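火曜の練習後、Odonの主将に話を聞いた。場所は部室の前、立ったまま。時間は14分だけ。

土曜はKaleoとの準決勝。勝てば初の決勝になる。

「緊張?まだないです。前の日の夜に来ると思う」

前回の対戦は2点差で負け。最後のラインアウトを取られた。本人もそこは何度も見返したという。

「投げる前に読まれてた。サインは全部変えました。覚えるのが大変で、フォワードはみんな紙を持ち歩いてます」

けが人の話。ロックの2人が戻る。Han戦で痛めた足首と肩、どちらも今週からフル参加。監督は先発かどうか明かさず。主将も笑ってごまかした。

「出たがってはいます、二人とも。あとは監督に聞いてくだい」

会場はDuveroの競技場。芝が長めで、キックが転がらない。

「うちは走るチームなんで、嫌じゃないです。ただ風が読みにくい。バックスには早めに行って蹴っておけと言ってあります」

応援バスは144席、月曜の昼には埋まったそうだ。

「びっくりしました。いつもは親と、あと近所の人くらいなのに」

ここで集合の笛。最後に一つだけ、Kaleoで一番警戒する選手は。

「9番。球出しが速いし、こっちがそろう前に自分でも仕掛けてくる。
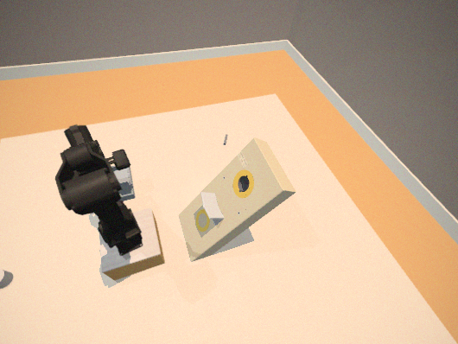 だからラックの横は絶対に空けない。それだけは毎日言ってます」

そう言って走って戻っていった。キックオフは午後2時。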